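Chapter 4
Taking Things Out: Your First Unloading Task

What you will do in this chapter

By the end of this chapter you and your group will be able to:
– say in simple sentences what a robot arm must do to remove an object from a rack
– divide this work into stages and give each stage a clear end
– choose a side from which the gripper should come to the object
– keep a trial sheet which another group can read without asking you questions

You will need the arm on your bench, the notebook from Chapter 3, a pencil, and a soft cloth to lay under the place where objects are put down. You do not need to write any new program before section 4.3.

4.1 Why we begin with the dishes

In the first three chapters the arm moved in free air. It went from one point to another point, and when it made a mistake, the mistake was only a wrong number in the notebook. From now on there will be things in the way. The arm must go in between them, take one of them and come out again, and the others should stay where they are.

Many school courses teach this with coloured blocks on a flat table. Blocks are good for the first hour. After that the students become clever with blocks and do not learn much more. When the robotics club at Soslow began to prepare for the Trenthorpe Household Challenge, they practised for the whole spring with blocks and were very pleased with their results. Then they tried a rack of cups, and the arm could not take out even the first one. The students had always come to the object straight from above, and in a rack with a shelf over it there is no straight from above.

This book therefore goes to the dishwasher early. It is a difficult place for a robot, but everybody in the class already knows it from home. You know how a plate stands, why a bowl leans, and which things fall over when you pull the rack too fast. All this knowledge is useful, and you will be asked to write it down.

Before you read further

Talk with your partner about these points, and write your answers in the notebook. Keep them. We will return to them in section 4.6.

When you take a cup from a dishwasher with your own hand, where do you put your thumb?
Do you look at the cup during the whole movement, or only at the beginning?
If your fingers touch the next cup by accident, how do you know it?
What do you do differently with a cup that stands upside down?

Most people find the third point hard. We do many small corrections with our hands and have no words for them.

4.2 Four stages of one movement

To take an object out, we divide the movement into stages. Different books use different names. In this book we call them approach, close, lift and leave.

Approach. The gripper travels from its waiting position to a place near the object. The fingers are open. The stage ends when the object is between the fingers and nothing has been touched.

Close. The fingers come together until they hold the object. The arm itself does not move. The stage ends when the fingers have stopped.

Lift. The arm carries the object a short way up, until it is free of the wires of the rack. In the Laxdal exercises, which many of you will use later in the course, this stage is always done at the lowest speed.

Leave. The arm brings the object out of the machine and over the cloth. Putting it down is a new task, and it has its own section.

It may look strange to end a stage in words when the computer only understands numbers. But the words come first. If your group cannot agree in words when the approach is finished, then two students will write two different programs, and both will believe that they are right. Write the end of each stage on a card and put the cards on the bench before anybody touches the keyboard.

A note on the word "near". Students like to write it, and it is not a good word on a card. Replace it with something that a person can check by looking. "The rim of the cup is between the finger ends" is better. "The finger ends are lower than the rim" is better still, when you are working with upright cups.

4.3 The side you come from

A human hand can bend round an obstacle. A gripper is stiffer, and behind the fingers there is also the wrist, which is much wider than the fingers. Beginners think only of the finger ends. The ends arrive nicely at the cup, and at the same moment the wrist is pushing against the upper rack.

So we plan for the whole hand. Take a sheet of paper and draw the rack from the side, then draw the gripper in its real size compared with the rack. Move a paper copy of the gripper over the drawing. You will find positions where the fingers fit and the wrist does not. Mark these with a cross. What is left over is your choice of approach, and it is usually smaller than one hopes.
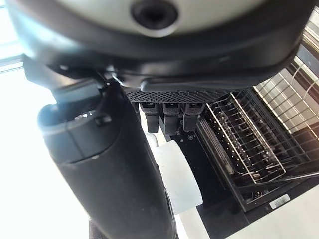 The view you use for planning should be taken from more than one place. A view from the side of the room shows the rack well but hides what happens between the fingers. A view from the wrist brings you close to the fingers, but the hand itself covers a large part of it. Look at how the black finger hides the left side of the white object, so that from this one view you cannot say where that side ends. The rim can be seen, and it is a useful guide, but a rim seen from one side does not tell you how wide the object is. Notice also the cutlery basket with its many thin wires, close together. A program that searches for edges will find a great number of them there, and none of them is the edge you want. Strong daylight from a window adds to the difficulty, as it makes some outlines soft. When you write in your trial sheet, therefore, write which view you used and what was hidden in it.

Exercise 4.1

Work in pairs. Choose one object in your rack and describe it only by the parts which can be seen from the wrist view. Your partner sits with the back to the bench and draws it from your words. Compare the drawing with the object. Underline every place where you said more than the view could show you.

Exercise 4.2

Make the paper gripper from page 200 and do the drawing work from this section for an upright cup, then for a cup lying on its side. Is there an approach that is possible for both? Explain your answer in up to 2 sentences.

4.4 The trial sheet

From here each group keeps a trial sheet. It is the same sheet that teams hand in at Trenthorpe, with small changes made by the Rerkden teachers after they had used it in class for one term. A line of the sheet has these parts: the object, the view, the stage in which the trial ended, and a free space for remarks.

Fill in the line directly after the trial, also when the trial went badly. A sheet with only good trials is of little help to the next group. In the space for remarks, write what you saw – the cup turned, the finger touched a wire – and leave your opinion about the reason for the discussion at the end of the lesson.

If a trial ends in the approach stage, do not change the program for the lift. This sounds simple, but groups under time pressure change everything together, and afterwards they do not know which change has helped. Change one thing, write it on the sheet, and run the same trial again.

Now lay the cloth under the place where the arm will put things down, move the arm to its waiting position, and read section 4.5 together before you switch on the gripper.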